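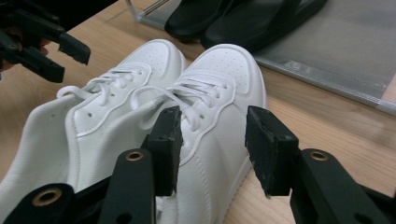

White low-top sneakers on a wooden tabletop.

Unit 5: Reading Cinderella as a fairy tale and as a film

Before class, read the Perrault and Grimm versions in the course reader and watch the 1950 Disney film. The library has it on reserve for 200-level students. Allow a full evening, as you will want to stop and rewind the mice.

1. What kind of story is it?

Folklorists sort traditional tales by type, using a numbering system usually called ATU. Cinderella is ATU 510A. The story has been collected in hundreds of variants, and one of the oldest we have in writing is the Chinese tale of Ye Xian, from the ninth century. Ye Xian has a fish for a helper and loses a golden shoe.

A tale type is a bundle of events that tend to travel together. For 510A these are a mistreated girl, magical help, a meeting with a high-status man, a test of identity and a marriage. A single version can drop one of these or change the order. Don't mark a version down as wrong in your journal because it differs from the one you grew up with.

2. Perrault and Grimm

Perrault published his version in 1697, for adult readers at or near the French court. The pumpkin, the fairy godmother and the glass slipper all come from him. His Cinderella forgives her stepsisters and finds them husbands. He adds two morals in verse, and the second is a fairly dry remark about the value of having a godparent with influence.

In the Grimm version there is no godmother. Help comes from a tree on the mother's grave and from the birds that visit it. The stepsisters cut their feet to fit the shoe, and doves later peck out their eyes. The Grimms revised their collection several times between 1812 and 1857, and the pecking was added in the second edition.

You may have read that the glass slipper was a translation mistake, with "verre" (glass) written for "vair" (a kind of fur). Perrault wrote "verre". Most scholars now accept that he meant it, and glass slippers also turn up in tales from other places. 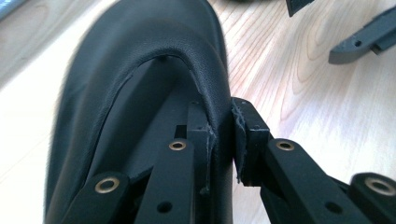 The slipper matters to the plot because it can't stretch. A fur slipper would fit half the kingdom. Keep this in mind when you look at how the film handles the fitting, where the first slipper is smashed and Cinderella produces the second from her pocket. Neither Perrault nor Grimm has the breakage, although in Perrault she does bring out the matching slipper.

3. The "passive Cinderella" argument

A common complaint is that Cinderella waits around to be rescued. We will spend most of the tutorial on it. Some points to have ready:

What does she ask for in the film? Look closely at the wording. She asks to go to the ball. She doesn't know who she has danced with until the next day.

What choices are open to her? She has no money, no other family and nowhere to go. Compare the Grimm heroine, who goes to the tree and makes her own request, three nights in a row.

Who does the rescuing? In the film it is the mice who get the key up the stairs, with the dog called in at the end. The prince is not in the house at all.

You can argue either side in your journal. I will be marking how well you use the text, so quote lines and describe shots.

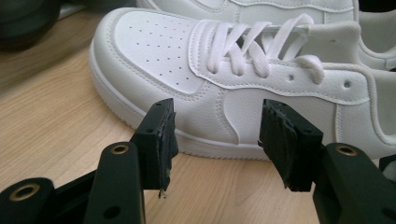

4. Journal entry

Choose one object from any version of the story (shoe, pumpkin, tree, dress, key) and trace what it does in the plot. Write 700 words, double-spaced. The entry is worth 40 marks. Up to 5 of those are for correct referencing, so please check the style sheet before you hand it in.

Use at least one written version. If you'd like to bring in a later film or novel, check with me first so I can make sure there's a copy available.

Entries go in the box outside the department office by 4 p.m. on the last teaching day of August. Emailed copies can't be accepted unless you have an extension.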